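Ticket 1801: Round table, finish and sticker complaint
Product: Millet round table, light wood
Opened by: Maëlys Lemaire
Handled by: Eldana Zeleke, Hukholm support
Status: Open

Customer report
Stickers left on the Millet "lift without a trace," says the care card. I doubt it. My last table from you had the same card and I spent an evening with a hair dryer. Before I peel anything off this one, I want someone to tell me what the finish is.

Support reply, 9:40 a.m.
Hi Maëlys, the Millet has a sealed finish. Paper stickers should come away with warm water. Could you send a photo of the top and tell us what normally sits on it?

Customer reply, 11:15 a.m.
"Should" is the word I was afraid of. Photo attached. The stickers are on the far side, past the black mat. The yellow rabbit and the little white packet get moved daily, so I'm less worried about those. The mat hardly moves, and I'd like to know if the wood under it will end up a different shade. 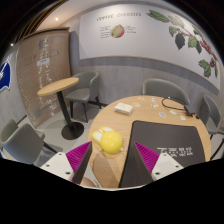

Step 1: Test one sticker
Pick the one nearest the rim. Lay a warm, damp cloth on it for a minute and lift from a corner. No scraper, no solvent.

Step 2: Check under the mat
Lift it and compare the wood in daylight. Please report either way.

Customer reply, 4:30 p.m.
I'll try one sticker. One. If it takes the finish with it, I expect a new top and a new care card. Leave this open.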